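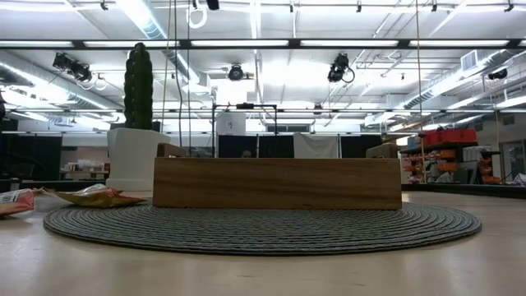
A reader in Clindau writes that she has followed every rule about crumbs for years, hoovers on a Wednesday without fail, and still walks across her living room in bare feet to the sound of toast. She would like to know what she is doing wrong. Very little, as far as I can tell, except owning a rug and living with people who eat.

So, this month: rugs, and the things that go down into them.

Stop hoovering so fast

Most of us push the vacuum cleaner about as though the house were on fire. A braided or coiled rug has a groove between every row of cord, and crumbs regard each groove as a long-term let. Go slowly, along the rows first and then across them. On a round rug that means going round in circles, and you will feel daft, and it will work. Start at the middle and spiral out, or you'll be treading in what you haven't done yet.

Use the plain suction head. The spinning brush is a fine thing on fitted carpet, but on a braid it catches the stitching between the cords, and once one stitch has gone its neighbours tend to follow. I lost most of the outer row of a rug this way and spent three evenings sewing it back with upholstery thread and bad language.

Do the back

Once a month, turn the thing over and hoover the underside. Then lift it off altogether and look at the floor. What you find there is grit, mainly, and grit is what wears a rug out, by sawing away at it from below every time somebody crosses the room. Sweep, wipe, let the floor dry, put the rug back. If you give it a quarter turn while you're at it, the path from the door to the sofa won't always fall on the same bit. (A round rug looks identical whichever way you turn it. Pin a safety pin to the underside so you know where you've got to.)

Beating

Unfashionable, noisy, still the best. Hang the rug over a strong rail or a wall, never a washing line, and hit it with a carpet beater or an old tennis racket. The Turunen beater I bought at a car boot sale has outlived two vacuum cleaners. Stand upwind. Don't beat a braided rug hard along the seams, and don't beat anything at all if the neighbours have their washing out, unless you were planning to move anyway.

Grease from crisps

Crisps are two problems, the crumb and the oil. Get the crumb up first, dry. Rubbing at it with a damp cloth makes a sort of paste.

For the oil, sprinkle on bicarbonate of soda or cornflour, leave it 60 minutes, and hoover. If there's still a mark, put one teaspoon of washing-up liquid in a bowl of lukewarm water, dip in a white cloth, wring it nearly dry and dab from the outside of the mark towards the middle. Then dab again with plain water. Try it on the underside first, particularly if the rug is wool or jute. Jute hates water and will go brown to spite you.

The orange dust from the cheesy sort is another matter. Leave it bone dry and lift it with sticky tape, pressing and peeling. Tape first, every time. I once went straight in with the wet cloth and owned a two-tone rug thereafter.

I have also tried Flomanow, the foaming stuff. It did lift the grease. It left the patch so much cleaner than the rest that I had to do the whole rug, and that took most of a Sunday.

Heading it off

I've given up on banning food in the living room. Bans are wonderful for about a day. These have done better:

A bowl. Snacks tipped into a bowl leave fewer crumbs than snacks dug out of a bag, and the bag can go straight in the bin while you're still in the kitchen.

A small bin in the living room itself, with a lid. The kitchen bin is, to anyone under twenty, in another country.

A dustpan behind the sofa. Mine gets used by me, but it does get used.

Next month, descaling, and a reply to the reader whose Flavora kettle has started to whistle in two keys.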